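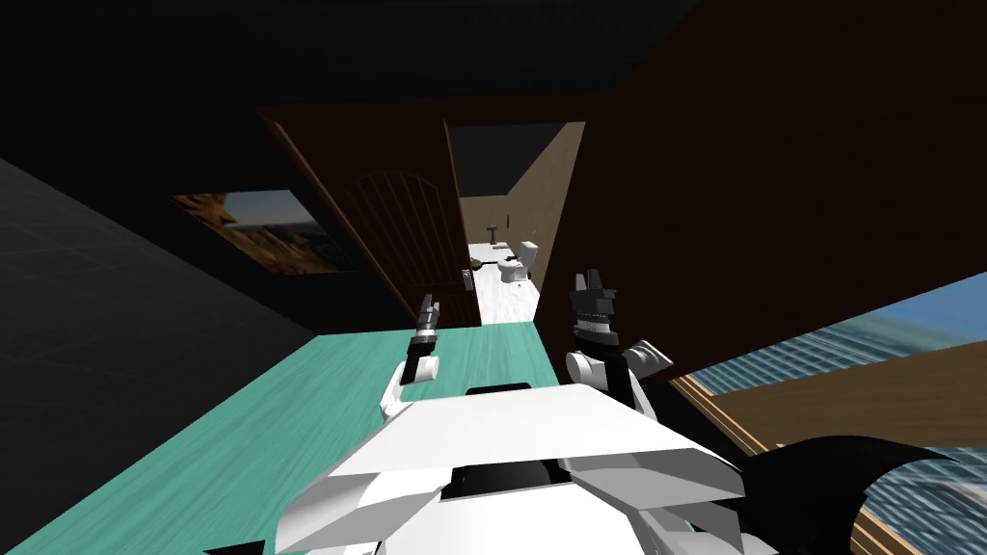
October 13, 2019. Simulated cell, Takadton robot, two-arm setup. Spent the session on the home pose and the gripper zero, both of which drifted away from the bench values after the September model update. The scene loaded is the apartment with the bathroom door open and the teal floor. I left it in because the doorway makes a handy reference: with both arms raised, the grippers should come up at the same height, one on each side of the opening, and from the overhead view behind the body they do to within what I can judge by eye. Heights are fine, then. The trouble is in the finger values.

Left gripper is the slim two-finger one and it reads closed at zero, as it should. Right gripper is the short-finger one with the ribbed wrist. Its zero is set to slightly open in the Vunder config, and that was never written down anywhere I can find. If you load the left-hand file on the right side it will run without an error and the fingers will try to go past their stop. The solver then burns time on the contact and the whole cell slows down. This is what we were seeing last month and blaming on the scene files.

What I changed:

Split the gripper config into 2 files, left and right, named by side. The old shared file is moved to the archive folder. Please don't copy it back.

Set the right finger stop from the drawing, not from the old file.

Re-entered the shoulder offsets by hand. The left one had a sign flipped.

Raised the solver iterations on the wrist joints to 16. Lower than that and the right wrist buzzes when the arm is held up.

Then ran 3,000 cycles of home, raise, hold, home with no load. No joint faults. Joint log is on the Cabello drive under the date. The right wrist still shows a small offset at the end of the hold, always in the same direction, and it goes away on the next home. I think it is the gravity term using the mass of the old gripper. Haven't checked.

Collision meshes: the shell around the top slot is still the coarse version. It does no harm in the raise test, but folding an arm in across the body will give false contacts there. Leave self-collision on anyway and note the false ones in the log.

Restart order, as I keep forgetting it: scene first, then the body, then arms, then grippers. If the grippers go in before the arms have homed, they take the wrong zero and you have to unload everything.

Still to do: weigh the new right gripper and fix the mass, ask Risovon for the finer shell mesh, rerun the hold test with a load in each hand. Door approach stays on hold until the wrist offset is sorted out.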